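Remembering Fermín Paredes, Host of the Plekau Hour

Readers who grew up within range of the Flotton transmitter will need no introduction to Fermín Paredes. For those who did not, a short account of his career may be useful, as very little of it was ever written down.

Paredes entered show business as half of a comedy duo with Nicanor Salinas. The two performed in hotel lounges and at county fairs, with Salinas at the piano and Paredes supplying the songs, the patter and a passable soft-shoe. The partnership lasted 10 years and ended on good terms. Salinas preferred to stay on the road, while Paredes had been offered a trial run on local television.

The result was the Plekau Hour, a variety program broadcast live from the Dolmont Theater. Its first season ran to 53 episodes, a heavy schedule for a cast of that size. The format changed little over the years – an opening song, a sketch, two guest acts and a closing number with the full orchestra under Facundo Daza. Daza wrote most of the arrangements himself, and many listeners regarded the orchestra as the finest part of the program.

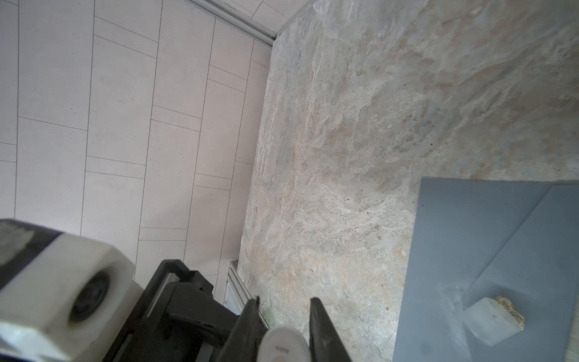
Stone-patterned surface beside pale tile.

The guest list was drawn largely from the nightclub circuit. The singer Erasto Ndung'u made his first television appearance on the program and returned each June until it left the air. His duet with Paredes on the final broadcast is the recording most often requested by collectors, although the surviving copy lacks the opening verse.

Few other episodes are available. The station reused its tapes, as was common practice, and what remains comes mainly from home audio recordings. Sebastián Bravo, who played second trumpet under Daza, has kept more than two boxes of scripts and cue sheets, and he kindly allowed me to consult them for this post. They confirm the running order of several programs that had previously been listed incorrectly – including the holiday special, which was performed without Salinas.

A second post will cover the radio years and the two long-playing records Paredes made with the orchestra. Corrections to the dates and credits given on this site are welcome.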